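Visit report: Gesberg open day, Pernness site
14/10/2019

Gesberg opened its handling lab to trade visitors for one afternoon. I went with one question: can a machine clear a table of mixed household goods without a person setting it up first? The site is a former print works, and the lab takes up 200 square metres on the ground floor.

Shirley Rudd, who runs the test programme, gave a short talk. The task list has 13 chores, split between home and shop floor. Tidying a table is number four. Folding towels is number nine and has not been started.
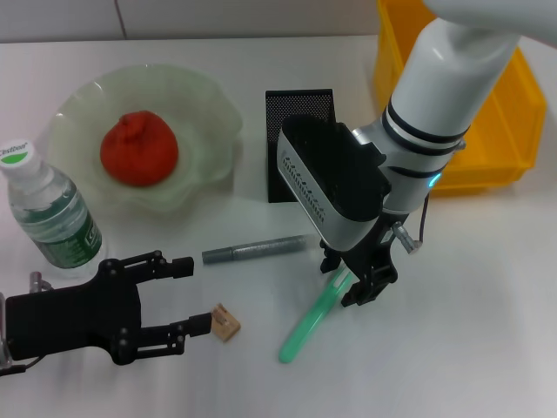

Objects are chosen to be awkward in different ways. Glass and clear plastic are hard for depth sensing. Thin items lying flat leave little to grip, and a round item will roll if the first finger arrives early. Rudd said each grasp is planned afresh, with no stored position for any item. The planner was written by Stullen, a two-person firm in the same building.

Between July and the open day the lab logged 2,000 attempts at the table chore, of which 1,920 ended with the item where it was meant to go. That is 96 per cent. I asked how the failures were shared out. Most were thin items, dropped during the lift. Rudd does not count slow attempts as failures, and I think she should. A shop assistant would be finished long before.

Putting things away is a separate problem from picking them up. Open-topped containers need clearance for the fingers as well as the item, and a light one can be knocked out of place.
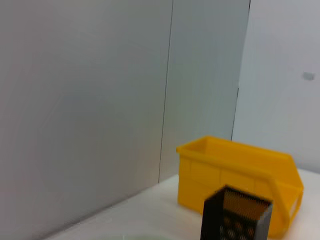

Srour, who supply small-parts storage to garages, have asked for a trial at their packing bench. Their parts are more alike than anything in a kitchen, so the planning should be easier, but the shift is eight hours and the lab has not run longer than two.

My view is that bench sorting is close to usable where speed is not critical. Household tidying is further off. I have asked for the failure log by item type and will circulate it when it arrives.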